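## 4. Recording demonstrations

*Applies to the Zavance recorder, August 2020 build. Read section 3 first if the arm has not been homed.*

The Ulex brochure says the arm "learns from a handful of examples." We have not seen that happen. Plan on 800 recorded episodes before you let anyone talk to you about success rates, and expect to throw out a good share of them.

### 4.1 Lay out the table

1. Clear the table and wipe it down.
2. Put out the objects from your task list. Mix shapes and colors. A bin, a plate, a bottle, a banana and a serving tool make a fair start.
3. Leave room for the fingers to open fully on both sides of whatever you plan to pick up.
4. Check the head view before you record anything.

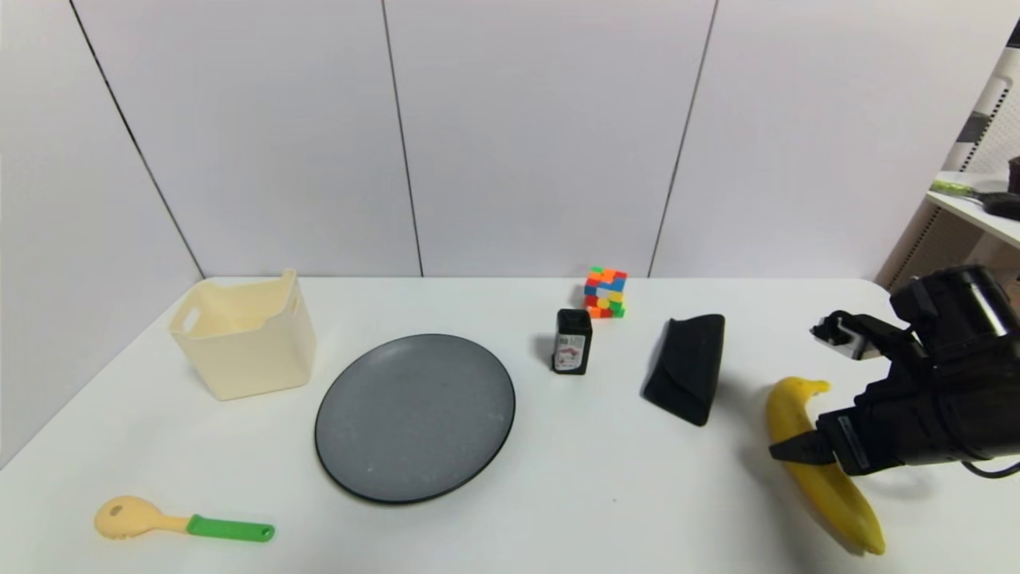 5. Write the task sentence in the log now, before the first episode. Sentences written afterward tend to describe what the arm did, and then the log is worthless.

**Note:** The Zinness planner will offer to pick the layout for you. It likes tidy rows. A model trained on tidy rows does well on tidy rows, so we leave the planner off.

### 4.2 Record an episode

1. Open the gripper all the way.
2. Press **Arm**, then wait for the second beep. The first beep only means the button works.
3. Bring the wrist over the target and stop. Look at the wrist view. The target should be between the fingertips or straight ahead of them, with clear table in front.
4. If you are going for a dark object, such as the black block or the bottle, turn on the overlay. Black fingers against a black object are hard to judge on a small monitor, and the automatic "target found" light is no help. It has come on for shadows.
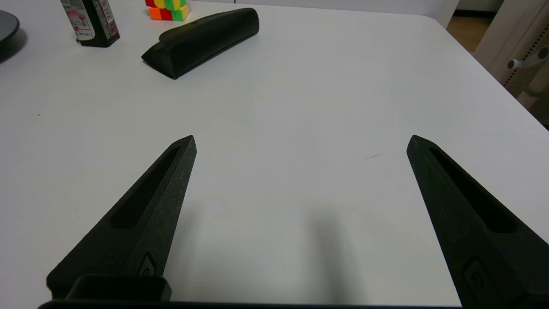 5. Lower, close, lift and place at the speed you would want the arm to copy. Any dithering goes into the data too.
6. Press **Stop** within 2 seconds of letting go.

**Caution:** Keep your hands off the table while the arm is live. The Morelli soft-stop is a software feature. Use the red button.

### 4.3 Long, thin objects

The manual from May claimed these need no special treatment. Our drop log disagrees. For the pasta server and anything like it:

1. Lay it flat, crosswise to the gripper.
2. Start back from it with the fingers wide open, so that both ends show in the wrist view.
3. Turn the wrist before you go down. Turning at table height drags the fingertips.
4. Record 13 episodes with the handle to the right, then 13 with it to the left.
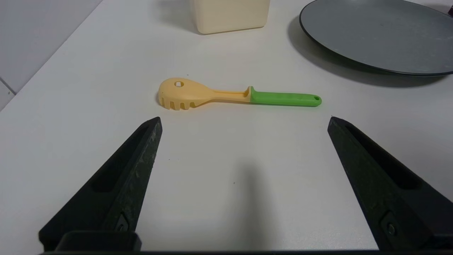
### 4.4 Check what you recorded

1. Play back every episode at normal speed. The quality score in the corner can be ignored; we could not find out what it measures.
2. Mark it **Keep** or **Drop**. There is a **Maybe** button, and you should not use it.
3. Drop any episode where the task sentence and the motion disagree, even if the grasp was good.
4. Move the objects after every 19 kept episodes, then go back to 4.1, step 4.

If training still stalls after a full set, see section 7. Support will suggest collecting more data. Ask them which data.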